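Quarto com meia pensão ou só pequeno-almoço no Purkamico?

tarun_s
Boas a todos. Estou a marcar 6 noites no Purkamico para novembro, eu e a minha mulher, e não me consigo decidir com o regime. A meia pensão acrescenta 105 euros ao total e a agência (Turnano) jura que compensa. Já alguém lá ficou depois de o hotel ter passado para o grupo Gurkoson? As opiniões que encontro são quase todas de antes.

Poonam Rastogi
Olá Tarun! Estive lá com a minha irmã já com a nova gestão e gostei muito, a praia em frente é uma maravilha e o pessoal da receção não podia ser mais simpático. Quanto ao jantar, nós fizemos meia pensão e voltava a fazer. O buffet muda todos os dias e há sempre peixe grelhado, e depois de um dia inteiro ao sol quem é que tem vontade de se vestir para ir procurar restaurante? Eu não tinha!

kwabena_a
Discordo da Poonam, desculpa lá :) O buffet é razoável nas primeiras duas noites e depois começa a cansar. E atenção que as bebidas ao jantar são pagas à parte, coisa que a Turnano não me disse quando reservei. Saí de lá com uma conta de bar que me estragou o humor no check-out.
A vila fica a dez minutos a pé pela marginal e come-se muito bem. Há uma tasca chamada Sisodia, mesmo ao pé do porto, onde fomos 2 vezes e teríamos ido mais se não tivéssemos os jantares já pagos no hotel. 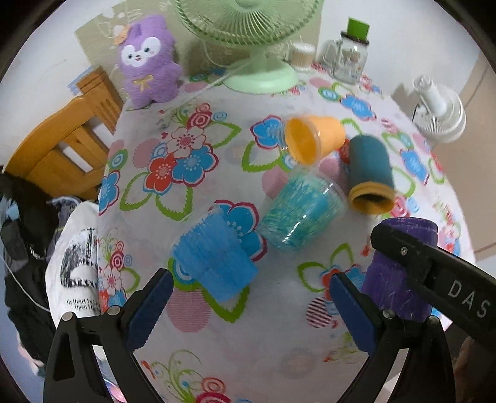 Outra coisa, peçam quarto nos andares de cima. O nosso era no rés do chão, virado para o parque de estacionamento, e às sete da manhã já lá andavam as carrinhas das entregas. Pedi para mudar e disseram que estava cheio - pode ser, mas no corredor não se via ninguém.

Poonam Rastogi
Das bebidas é verdade, esqueci-me de dizer. Mas a água é oferecida, pelo menos a nós nunca a cobraram. E olha que em novembro a marginal à noite é ventosa, Kwabena, tu foste no verão!

ashok.d
Em novembro metade dos restaurantes da vila fecha. Liguem antes.

kwabena_a
Fui em outubro, Poonam, e andei de manga curta. Mas o Ashok tem razão nos restaurantes, a Sisodia confirmem por telefone que eu não ponho as mãos no fogo.

Madhu Pant
Tarun, quanto te pediram no total? Eu vi 638 euros para as mesmas noites, só com pequeno-almoço, diretamente no site do hotel. Se a Turnano te está a pedir mais do que isso, marca direto e pergunta se dá para juntar jantares avulsos quando lá chegares. A mim deixaram, paguei na receção de manhã e pronto.

tarun_s
Obrigado pelas respostas! Madhu, a Turnano estava mais cara, sim, embora inclua o transfer do aeroporto. Essa dos jantares avulsos agrada-me, acho que a minha mulher também vai preferir assim. Vou escrever ao hotel a perguntar se ainda o fazem e já peço o andar de cima.

Poonam Rastogi
Pede o lado da piscina pequena, é o mais sossegado. E depois conta como correu!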